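# Plorkau meteor log -- cleaned-up counts

Hello! If you've found your way to this folder you probably want meteor counts, and I have plenty of them. I've been typing up the visual observing logs from the old public observatory at Plorkau, and these are the results so far, in plain CSV, free for anyone to use.

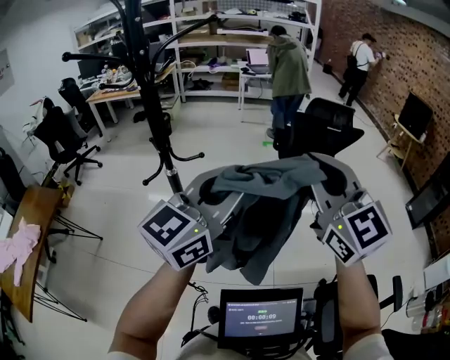 The logs cover 11 seasons of evening and all-night watches. People lay on the flat roof with a clipboard and wrote down every meteor they saw -- time, brightness, which shower it seemed to belong to, and now and then a remark about the cold. I've got 779 sheets typed up, which comes to 2,039 meteors once the double entries are taken out. There's one more box I haven't opened yet, so expect those numbers to grow.

Last updated 27/01/2022.

## What's in the folder

- `meteors.csv` -- one row per meteor
- `sessions.csv` -- one row per sheet, with start time, end time, breaks and sky conditions
- `observers.csv` -- observer codes only, no names (more on that further down)
- `remarks.txt` -- things written in the margins that wouldn't fit anywhere else
- `changes.md` -- what I fixed and when

The two main files join on `sheet_id`. If you only want one of them, take `meteors.csv`, but please don't work out hourly rates from it on its own! You need the breaks from the sessions file, and some of those tea breaks were very long.

## Columns in meteors.csv

| Column | What it means |
|---|---|
| `sheet_id` | Number pencilled in the top corner of the sheet |
| `time_ut` | Time in UT, to the minute |
| `mag` | Brightness as the observer judged it |
| `shower` | Three-letter shower code, or `SPO` for a sporadic |
| `train` | `y`, `n` or blank |
| `obs` | Observer code |
| `flag` | My own doubts, see below |

Blank means blank on the sheet. I haven't filled anything in, even where it's fairly obvious what the person meant.

## Times

Oh, the times. The earlier sheets are in local time and the later ones in UT, and there's a stretch in the middle where it depends on who was holding the clipboard. I've turned everything into UT, but the original is kept in `sessions.csv` under `time_as_written` so you can check me. October is the worst month for this, what with the clocks going back halfway through the Orionid season (or just after it). Any sheet where I couldn't settle it has a `T` in the flag column.

## Flags

- `T` -- time zone uncertain
- `H` -- handwriting, I've made my best guess
- `S` -- shower looks wrong for the date
- `D` -- possibly the same meteor logged by two people

A row can carry more than one. I've left the `S` rows exactly as written. There are some lovely bright "Perseids" in the December sheets, and I'd sooner you decided what to do about them than have me quietly tidy them away.

## How I typed them up

By hand, mostly on winter evenings, using a little data entry program called Stestar. It's nothing fancy, but it lets you set a form to match the paper layout and tab through it, and it complains if you give it a time that's earlier than the one before (very handy around midnight). Every sheet was typed twice, on different days, and I compared the two versions afterwards. Where they didn't match I went back to the paper.

I checked the brightness scale against the Kolář notebook, a small green exercise book that came in the same box. It has a page of comparison stars and some stern advice on not rounding everything to the nearest whole magnitude. Most observers ignored it, as you'll see if you plot the values -- there's a great big spike at 2.

## Known problems

- Limiting magnitude is missing for a lot of the early sessions. Someone has written "good" or "so-so" instead, and I've kept the words.
- 10 sheets have water damage down the right-hand side, so the train column is mostly lost.
- Two observers seem to have shared a code for one season. I can't pull them apart.
- Cloud cover is in tenths on some sheets and eighths on others. The `cloud_unit` column tells you which.

## Names

The sheets have full names on them, and I've swapped those for codes. Please don't try to work out who's who from the remarks, even though a few of them make it rather easy.

## Using it

Do what you like with the data. A mention of the Plorkau logs would be nice if you publish something, and if you find a mistake I'd really like to hear about it -- tell me the `sheet_id` and I'll dig out the paper.

There's also a copy on Trirport, in the small observatories section, but that one lags behind this folder by a version or two. If the two disagree, go with the files here. The next job is the unopened box, and after that the fireball reports, which are on postcards and in no order at all.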